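Mundby Public Laundry: Notes on a Closing

18/11/2018

The public laundry at Mundby will cease operation in December. Notice to that effect was posted on the street door earlier this month and has since been confirmed by the operating firm, Olivares, which has held the lease for the last nine years. As this blog has covered the services of the district since it began, it is appropriate to set down what the laundry provided and what users may expect after the closing date.

The building dates from a period when few of the houses between the rail line and the canal had running hot water. It was put up as a wash house, with stone tubs along the north wall and a drying loft above. The tubs were removed when the first machines were installed. The loft was closed to the public at the same time and has been used for storage ever since. Two of the original iron drying racks are still there, and it is hoped that they will be kept.

Under the present arrangement the laundry offers self-service washing and drying, a drop-off service for bedding, and a mending counter that is open on three mornings each week. The mending counter is the least known of these and, in the opinion of the author, the most useful. Hems, zippers and torn seams are accepted. Leather and knitted goods are not. Charges have been held at the same level for four years.

According to the figures displayed at the entrance, the laundry handled 986 drop-off orders last year, against 700 in the first year of the lease. The mending counter accepted 159 items. The operating firm has stated that demand was not the cause of the decision. The boiler has reached the end of its service life, and the cost of a new one could not be recovered in the time remaining on the lease.

Residents have asked whether the machines could be moved to another address. A proposal was made for the ground floor of the former Drallovano shoe shop, which has stood vacant for two years. The floor there is sound, but the drains are too narrow for commercial use and would need to be replaced as far as the street. The proposal was withdrawn in October.

From the first week of the new year, the nearest self-service laundry will be the Undix branch beside the bus station. It is some 60 minutes on foot from the north end of Mundby, or two buses with a change at the bridge. It does not offer mending. Users who depend on the drop-off service for bedding should note that the Undix branch requires bags to be collected on the day they are left. 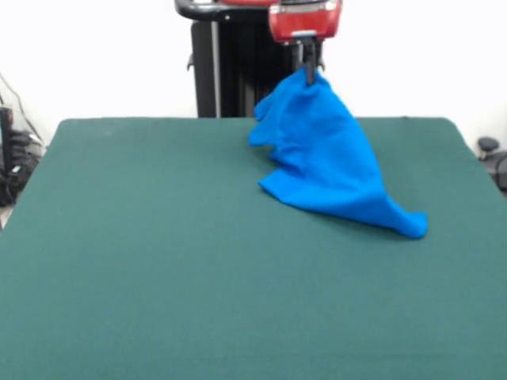

Households that will now wash at home may wish to review how they handle fabrics that were formerly sent out. The mending counter gave the same guidance for many years, and it deserves to be repeated. Strong colors should be washed separately for the first several washes, in cool water, with the garment turned inside out. A thin, soft cloth in a saturated blue, such as the one shown, should not be placed in the same load as white linen. Nor should thin cloth be hung from a single point, where it gathers into a peak and falls in uneven folds; on a line it should be pegged at both corners, with the upper edge drawn straight. Heavy cotton may be hung by the hem. Wool should be dried flat on a towel, away from direct heat.

Items left at the mending counter should be collected before the closing date. The ticket must be presented. Where a ticket has been lost, the counter will accept a written description of the item together with the approximate date on which it was left. Unclaimed bedding will be given to the night shelter. Prepaid wash cards will be refunded in cash at the front desk, less the deposit on any card that is damaged.

The author has used the laundry since moving to the district and regrets the decision, while accepting the reasons given for it. Questions regarding the future of the building should be addressed to the owner, as the operating firm will have no further role after the end of the lease. The opening hours on the street door remain in force until the final day, except that the dryers will be switched off one hour earlier than usual.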